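Plallis Story Weekend, Borkell Hall
Walk-through checklist with comments, August

Checked by Vanderleia Andrade, comments by Janaína Teixeira
Key: OK / FIX (before doors) / WATCH (fine now, look again at each break)

What a building to put a story festival in! We started in the basement and worked up, and I've typed up the comments in the same order so whoever opens on the first morning can follow with a pen.

ENTRANCE AND LOBBY

1. Front doors open fully and latch back: OK
Both sides swing beautifully now that the hinge is oiled. Please use the wall hooks and leave the rubber wedge in the drawer.

2. Ramp clear, handrail firm: OK
Vanderleia hung her whole weight off the rail and it didn't budge.

3. Floor mats flat: FIX
The long mat curls at the stair end. Turn it around or take it up.

4. Donated book tables: WATCH
We have 2,000 donated paperbacks coming through this lobby, and I could cry with happiness, but the first stack is already creeping toward the coat rail. No boxes under the tables on the door side. Stacks no higher than the cash box.

5. Exit sign over the side door lit: OK

MAIN HALL

6. Center aisle and both side aisles open to the back wall: FIX
The rows at the left have drifted. Chairs in the front block get clipped together, no exceptions for the author's friends who want to sit in a huddle. 12 chairs to a row is the most we allow, and one row has grown an extra.

7. Stage steps, edge tape bright and stuck down: FIX
Bottom step has lost half its yellow strip. There's a fresh roll in the booth.

8. Stage lights, safety chains on: OK
All on. The new warm lamps look gorgeous on the reading chair, by the way.

9. Mic and speaker cables: WATCH
Run along the wall and under the cable cover where they cross to the lectern. The Tosia people are recording the evening readings for their audio series (yes, the full poems, every one!) and will bring more cable than we planned for. Their desk goes at the back right, away from the fire door, and I'd like to see it set up before anyone is let in.

10. Lectern steady: OK
It wobbled last year through an entire ghost story. Two new feet and it stands like a rock.

11. Hearing loop switched on and tested: OK
Tested with Vi, the short play for two voices that opens the weekend. I sat in the third row with the receiver and heard every breath. Lovely stuff.

SIDE ROOM

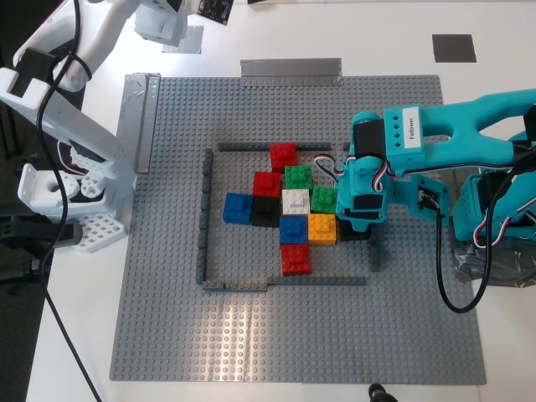
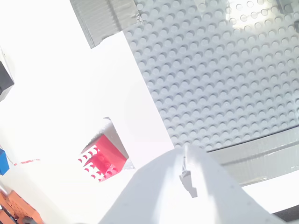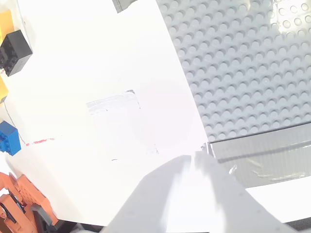
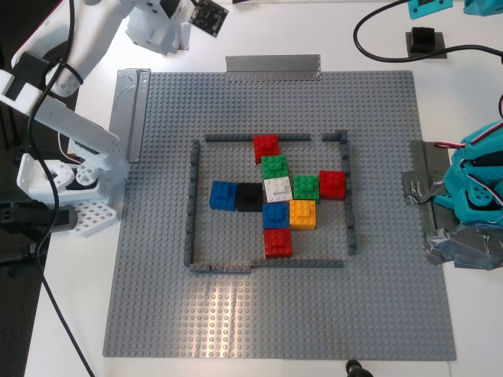 The studded gray baseplate

12. Door to the side room opens outward without catching: OK
It used to scrape. Somebody has planed the bottom and I would like to shake their hand.

13. Window limiters in place: FIX
The one by the radiator is missing a screw. Keep that window shut until it's done.

14. Outlets covered when not in use: OK

15. Writing workshop seating leaves a clear way out: OK
Big improvement over last time. We pushed the tables into a horseshoe and it feels friendlier too, everyone can see everyone when they read aloud.

UPSTAIRS READING ROOM

16. Stairs, lights working on every landing: FIX
Upper landing flickers. New tube needed.

17. Stair count sign at the top: FIX
The card gives the number of people allowed in the room but it has slid down behind the bookcase. Fish it out and pin it at eye level. We were both laughing too hard to reach it.

18. Bookcases fixed to the wall: OK
Vanderleia checked each bracket by hand. The tall case of local novels is solid. Do read the bottom shelf if you get a quiet minute, there are diaries down there from the old printing works and they are wonderful.

19. Library ladder: WATCH
Staff only. Hook it to the rail and put the little chain across. Visitors will want a photo on it and the answer is a cheerful no.

20. Display case glass, edges and lock: OK
Manuscript pages go in after lunch, gloves are in the top drawer.

KITCHEN AND BACK CORRIDOR

21. Fire blanket and extinguisher in place, tags in date: OK

22. Urn on the level counter, cord behind: OK
Fill it before 9 in the morning or the first coffee will be late, and writers get grumpy.

23. Corridor empty: FIX
Poster tubes and a folding screen need to move to the store. It's the way out from backstage, so it has to be empty the whole weekend.

24. First aid kit full: FIX
Low on small plasters. Paper cuts! It's a book festival.

CLOSING UP

25. Lights, urn, booth power off: check each night
26. Side door bolted, front doors unlatched from the hooks: check each night
27. Signing-in sheet collected and put in the red folder: check each night

All the FIX items should be done by 5 p.m. on setup day. Vanderleia will walk the whole route again after that with this same sheet, and anything still open goes on the whiteboard in the booth. If you spot something we missed, write it on the back and put your initials next to it. I'll be in the lobby, sorting paperbacks.

Janaína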